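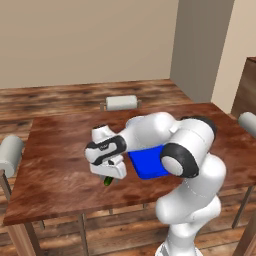

Renata Holub
Contributing writer, Home Care, Nesturis

April 14, 2024

How to Oil a Wooden Tabletop

An oil finish is the easiest kind to keep up at home. When the surface starts to look dull or feels rough under your hand, you can put on fresh oil without stripping the whole table. The work itself takes an afternoon, but plan on keeping the table out of use for a few days afterward.

This method is for bare wood or wood that already has an oil finish. If your table is varnished, the oil will sit on top and stay sticky. To check, put a drop of water in a corner and leave it for 11 minutes. Wood that darkens under the drop can be oiled. If the water stays in a bead, there is probably varnish or wax on the table, and it has to come off first.

What you need

Hardwax or Danish oil (I used Flurari Clear Matte)
Sandpaper, 120 and 180 grit
A sanding block
Lint-free cotton rags
Mineral spirits
Rubber gloves
A metal can with a lid, filled with water

Prepare the surface

Wipe the table with a damp rag and a little dish soap, then again with plain water. Let it dry overnight. Old drips of candle wax can be lifted with a plastic scraper.

Sand with 120 grit, always in the direction of the grain. Keep the block flat near the edges, where it is easy to round the wood over by accident. Change the paper when it clogs. Go over everything again with 180 grit, stopping there. Finer paper closes up the wood and less oil gets in.

Vacuum the dust and wipe the top with a rag dampened with mineral spirits. Any scratches across the grain will show up at this point. Sand those spots again.

Apply the oil

Open the windows. Stir the oil well, especially if it is a matte one. Pour a small puddle in the middle of the table and spread it thin with a rag. Do the edges and, if you can reach it, the underside.

Wait as long as the can says, then wipe off everything that has not soaked in. Look across the table toward a window to find wet patches. Oil left standing will dry tacky.

Let the first coat dry overnight. Rub lightly with used 180 paper, wipe off the dust and put on the next coat. I do 2 coats on most tables and 3 on one that gets daily meals.

Put used rags straight into the can of water and close the lid. Oily rags left in a pile can catch fire on their own.

Drying and care

Keep water off the table for 6 days and leave the tablecloth off too. After that, clean with a damp cloth and mild soap. A table oiled in May will usually want one more thin coat the next spring.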